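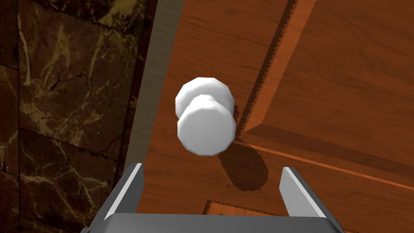 Heidrun Gasser wants it on record that the lantern walk was better when it started at the mill and she will say so again in June if anyone gives her the microphone. Fair enough Heidrun, noted, and you're not the only one. Four other notes in the inbox say the same thing, two say the opposite, one is about parking.

So, the Lilac Days update. Fast, because the printer wants this by 5 p.m. and I still have the church supper listing to type.

The big change first. Parade route moves. We start at Stilmont Park, go down Orchard Street, left at the feed store, and finish on the green at Sorneck. No more doubling back over the bridge. The county is resurfacing the bridge approach and they won't promise a finish date, so we quit asking. Floats line up on the park's north side, marching bands on the south side, horses last. Horses are ALWAYS last. If you are new to this, ask anyone who marched two years ago in white shoes.

Step-off is 10 a.m. sharp. Line up by 8:30. Street closes at 9.

Grand marshal: not announced yet. We have a yes but she asked us to hold off until she has told her family. Please stop guessing on the community page.

Lilacs. The reason we do this, remember. The park crew pruned hard after last year's bloom and the old hedge along the lower path looks thin right now. It is fine. The buds are there, I went and looked. The new ones by the bandstand are a late kind and may only just be opening on parade morning. If we get a warm spell the old hedge goes early and the late ones save us. If it stays cold, the other way around. Either way there will be something purple to stand in front of.

We gave away 1000 starter plants last year and were out by noon. This year it's 2000, thanks to Nägeli Nursery, who potted the extra ones at cost and are delivering them on their own truck. One per household. One. They go home in a four inch pot and want sun and a bit of patience, don't expect flowers for a few years. Pickup is at the side gate of the park starting right after the parade passes, not before, the folks handing them out would like to see the parade too.

Attendance, for those who ask every year: 3631 through the gate last time, by the clicker. That's only the gate. People watching from porches don't get clicked. The year before was wet and we don't talk about it.

Lantern walk. Okay. It starts at the park this year, at dusk, 8:15 or when it looks dark enough. I know. The mill lot is where the bridge crew is keeping their equipment and there is simply no room for strollers to get by. We walk the lower path, once around the pond, and up to the bandstand where the Lummont Community Band plays until 10. Paper lanterns with the little battery lights only, please. No candles. Last year's insurance bill had a whole page about candles.

Lantern making is at the library the two weeks before, afternoons from 3:30. Free. Bring scissors if you have good ones, the library ones are terrible and they know it.

Food. Same row as always, along the green. Pancakes from 7 a.m. at the firehouse, pie table opens at 11. We need pies. Last year the pie table was bare by 1 and there were words. If you can bake two, bake two. Fruit or nut only, nothing that has to stay cold, we have one cooler and its for the ice cream. Put your name on the bottom of your dish in marker or tape, you will not get it back otherwise.

Music on the green from noon, the full list goes up at the post office when I have it. The fiddle group is back. The polka people are a maybe.

Where the money stands: $1127 short of covering the tent, the portable toilets and the sound system. That's with the raffle money already in. The button sale usually brings in that much or close to it, so buy a button, they are $3 at the hardware store and the bank. The design is a lilac sprig again but with a yellow edge so you can tell it from last year's. Wearing an old button does not get you into the tent. Nice try.

Parking, as one of you asked. School lot and the field behind it, unless the field is mud. Shuttle runs every 20 minutes from the school to the green, last one back at 10:30. Do not park at the dentist's. They tow now.

Rain plan: parade goes in rain. Not in lightning. If we hear thunder we wait half an hour and try agian. Lantern walk moves to the following evening if it's pouring, and the band says they can do either night.

Float forms are at the town office, in the tray by the window. Theme is "Under the Branches," take that however you like. Trailers no longer than last year's limit, the turn at the feed store is tight and we checked it with an actual trailer.

Meeting minutes are going out seperately. Next newsletter has the full schedule, and the name of the marshal, if she's told her brother by then.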